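Paseo laundry moves to single fold standard for bath towels

28 August 2022

The Paseo guest house group has replaced its four towel folds with a single rectangular fold at all 3 of its properties. The change covers bath towels and hand towels. Bath mats, pool towels and kitchen linen stay on the old sheet until the next linen review.

Under the previous system, each property folded to suit its own shelving. The Phuthong building used a long thirds fold, the lakeside rooms used a roll, and the main house used two different folds depending on the floor. Towels are washed centrally and sent out on shared carts, so a stack folded for one building often had to be opened and refolded at another. A trial in April recorded 40 stacks refolded on arrival in one working week.

The new fold begins with the towel laid flat, label side down, long edge toward the folder. The towel is halved across its length and smoothed from the center outward. It is then folded in thirds across the width and halved once more. The closed edge faces out on the shelf. Corners are squared by hand before the towel goes on the stack, and no pressing is required.

Thick terry does not hold a sharp crease, and the work sheet allows for this. Rounded corners are accepted. The check is made on the closed edge, which must be straight enough to line up with the shelf front. A towel that leans or spreads when placed on the stack is opened and folded again from the first step.
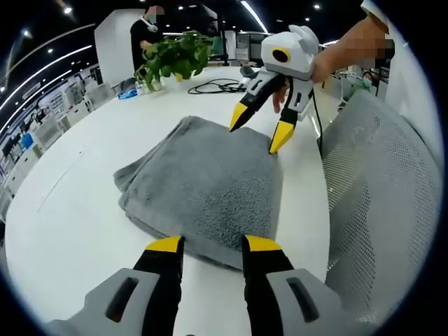
How many towels go in one stack?
Six bath towels or ten hand towels. Taller stacks tip when the cart crosses a door sill.

The stack limits were set by the carts. The Vovach carts in use at the laundry have fixed shelves, and a stack of seven bath towels touches the shelf above. Hand towels could be stacked higher but are held at ten to make the delivery slips easier to fill in.

Folding is done at waist height on a clear table wiped down at the start of each shift. Towels must be fully dry. Thick towels can feel dry on the surface while the inner layers of the hem are still damp, and a damp hem will mark the towel beneath it in the stack. The work sheet calls for the hem to be pinched at both ends before the first fold. Any towel that feels cool at the hem goes back in the dryer for 15 minutes on low heat.

Gray and white towels are stacked separately. Lint from gray terry shows on white loops, and the group has moved the two colors to different shelves for the same reason. Tables are brushed between colors. The lint brush hangs at the end of the table and is cleaned at the close of the shift.

Shelving in the linen closets has been adjusted to match the new size. The lakeside rooms needed the most work, as the cubbyholes built for rolled towels were too narrow for a flat stack. The dividers have been taken out and the openings combined in pairs. At the main house, shelf pegs were moved up one hole. No changes were needed at Phuthong.

Room presentation is also affected. Towels are now placed on the rack shelf with the closed edge toward the door, bath towels below and hand towels on top. The fan shape formerly used in the larger rooms has been dropped. Spare towels stay in the closet and are brought on request.

Existing stock is being refolded as it comes through the wash, so both old and new folds will be seen on the carts for a time. Stacks should not mix the two. Where a cart arrives with old folds, staff are asked to use those towels first and leave the new stacks on the shelf.

The printed work sheet, filed as Tornusent 69, is posted at each folding table and inside the door of each linen closet. Earlier sheets should be taken down and recycled. Replacement copies are available from the linen office at the main house.

A separate sheet for fitted sheets and pillowcases is in preparation. Bathrobes are not included in either sheet and continue to be hung.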